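Belletti and Jornach Report Method for Robotic Work Inside Used Desktop Computers

Approach plans each motion from a running estimate of contact position; training set released with the report

BRERNMONT, March. Belletti, a developer of control software for small robot arms, and the Jornach laboratory have published a technical report on a method for guiding a robot arm through service tasks inside desktop computers. The tasks are limited to seating and removing parts on a motherboard that stays in its original case.

Most published work on robotic computer assembly uses a bare board clamped to a flat plate. Repair and refurbishing shops seldom see boards in that condition. The board is at the bottom of a steel box, the walls limit how far a gripper can tilt, and cables run over parts of the board the arm has to reach. The report treats the case as a fixed part of the problem. No part of the chassis is removed other than the side panel.

The test cell consists of a ribbed aluminum table, one collaborative arm mounted behind the computer, and a gray fixture plate at the left side of the table. The computer lies on its side. It is not bolted down, and its position is measured again at the start of each trial. 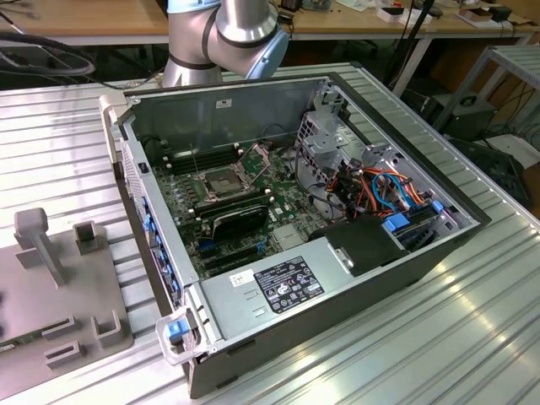
The test computer in the Brernmont cell, with the processor socket open and the fixture plate at left.

The method, which the authors call staged contact estimation, divides each task into three stages. In the first, the controller moves the arm on camera data alone to a standoff point above the target. In the second, it lowers the part until the force reading at the wrist crosses a set threshold, then records the arm position at that moment. In the third, it compares the recorded position with the expected one and shifts the remaining path by the difference. The comparison is repeated after every contact, including contacts that were not planned.

"The camera gives a good estimate until the gripper itself blocks the view," said Ye-seo Hong, lead author of the report. "After that point the controller has old information. We wanted it to keep track of how old the information is, and to slow down accordingly."

Training data consisted of 4,000 recorded motions, collected by operators who guided the arm by hand. Each recording contains joint positions, wrist force and video from fixed cameras. Recordings that ended in a failed placement were kept and labeled with the stage at which the failure occurred. The authors state that leaving those recordings out made the controller slower to detect a part resting on the edge of its slot.

The test protocol covered 13 tasks. Memory modules accounted for the largest group, followed by expansion cards and cable connectors. Processor placement was tested as a separate group because the pins in the socket are exposed when the retention frame is raised and tolerate very little side load. For that group the force threshold was set lower and the third stage was run at reduced speed. Each task was run 15 times with the case shifted or turned by a small amount between runs.

According to the report, the controller with staged contact estimation completed more runs in every task group than the same controller using camera data alone. The difference was largest for memory modules. It was smallest for expansion cards, where the longer slot gave the camera-only controller enough to align with. Cycle time increased in all groups, with most of the increase in the second stage.

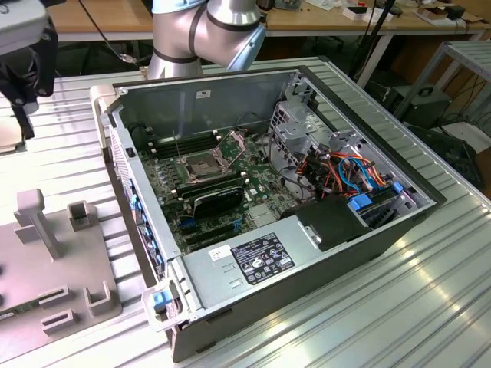 Florence Gosselin said the increase in cycle time will matter less to refurbishing shops than the cost of a damaged socket, but added that the report should have tested more than one case layout before making any claim about general use. A drive cage on the opposite side, she said, would change the approach path for nearly every task in the protocol.

The authors list the single layout as the main limit of the study. They also note that cable bundles were left in place but were not modeled. When a cable moved into the path, the controller registered the contact and stopped, and the run was counted as a failure. Seven runs ended this way.

"A stop is the correct response with the present software, and we scored it as a failure because the task was not done," said Eun-seong Son, who designed the test protocol. "Moving a cable out of the way is a separate skill. It is not in this version."

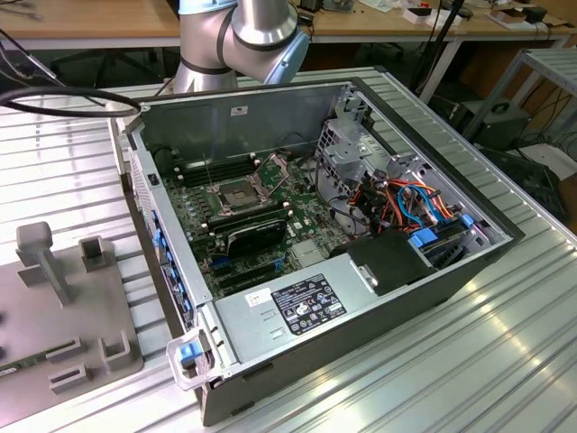
Availability

The report, the recorded motions and the drawings for the fixture plate are available from Belletti on request. The data may be used for research at no charge. The controller source code will follow once Nam, which supplied the force estimation module, has finished its license review.

Next Phase

Work on a second case layout has begun at Jornach under Yu-na Han. The next protocol will add cable handling and will keep the existing tasks unchanged so that results can be compared.

Press contact: Ha-neul Son, Belletti, Brernmont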